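Iraís Varela had the quote from Mivton open on one side of the screen and the cleaning contract on the other. The quote was for 2 arms, mounted, with grippers and a year of support. The contract was for 121 bathrooms in the Lotau building on Bermúdez Street.

"They don't add up," she said.

Rigoberto Tlapale pulled a chair over. He had come up from the loading dock with his jacket still on. "Which part?"

"Any part. If the arm stays on a table, somebody has to move the table. I have that person at half a shift. Mivton has that person at nothing."

"Put in the full shift."

She put in the full shift. The payback date moved past the end of the lease.

They had been at this since February. First it was going to be floors, then windows, and then the owner saw a demonstration at a trade show and it was bathrooms. Rotside had bid too, but Rotside wanted the money up front, and Rigoberto had worked with them once on a dock door and would not do it again.

Mivton's offer had one good thing in it. Before any hardware shipped, they would run the job in simulation, with clutter, for a flat fee of $2000. Iraís had signed for that out of the repair budget. The results had been coming in all week, and she went through them in the evenings with a cup of tea and a legal pad.
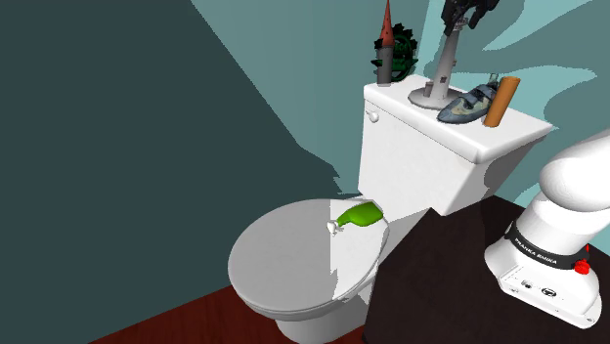 "What happens to the fee if we don't buy?" Rigoberto asked.

"We lose it. If we do buy, they take it off the first invoice."

He thought about that. He had a daughter starting college and thought about most sums for a while.

"It's cheap," he said. "The dock door cost more than that before it opened."

Iraís wrote the fee on its own line and labeled it testing. Then she made a new sheet with one arm in place of the pair, kept the full shift, and added a line for spare gripper fingers that the quote had left out. The total was still ugly — but it was a total she could explain to the owner without looking at her shoes.

"One arm, one floor, one year," she said.

"He'll want both."

"Then he can find the other half."

She saved the sheet and sent it to the printer down the hall. Rigoberto went to get it and came back with two copies and a stapler.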